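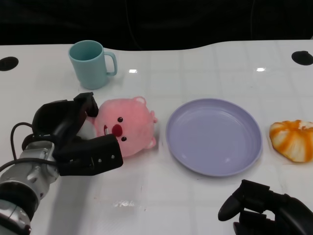 README - tabletop pick-and-place set, Pleltton bench

Hi, I'm Merle Whitcombe. I look after the equipment budget, so this one's mostly about what to buy before you try the same job yourself (two arms, black grippers, a plush toy, a mug, a plate and a bun).

Arms and grippers
Get the second arm quoted up front. We left it until January and paid Zasgate for delivery twice. 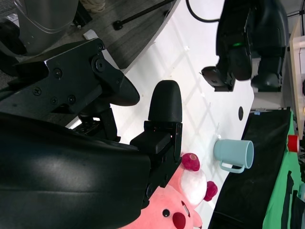 Spare finger pads should go on that same order. I put down 24 and Anahera Tipoki talked me up to 41, and I'm glad she did!

Props
The cheapest line in the whole plan. Soft toys, mugs and plates come out of petty cash here. 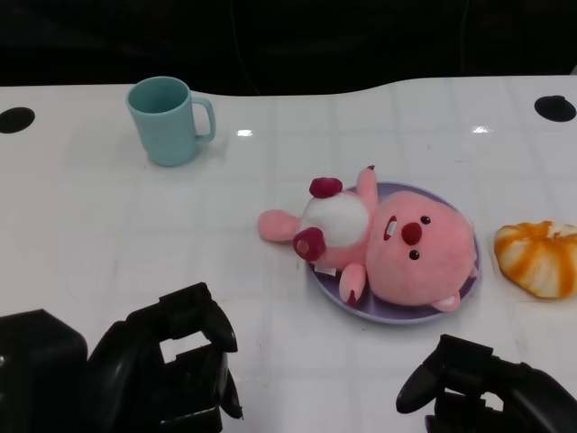 I'd still set aside a bit for doubles, in the same colour, in case the shop stops stocking them - Flynn Merrick is still grumpy over a bowl.

Cameras
One at the head and one for each wrist. Wrist mounts came from Hinds with a 17-day lead time.
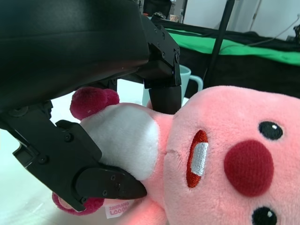 Cables were a separate quote and I missed them, so add a line for those plus five spares.

Still to price
Storage drives, and a service plan for both arms. Send quotes to Ashton Ruddock.

Last updated April 25, 2025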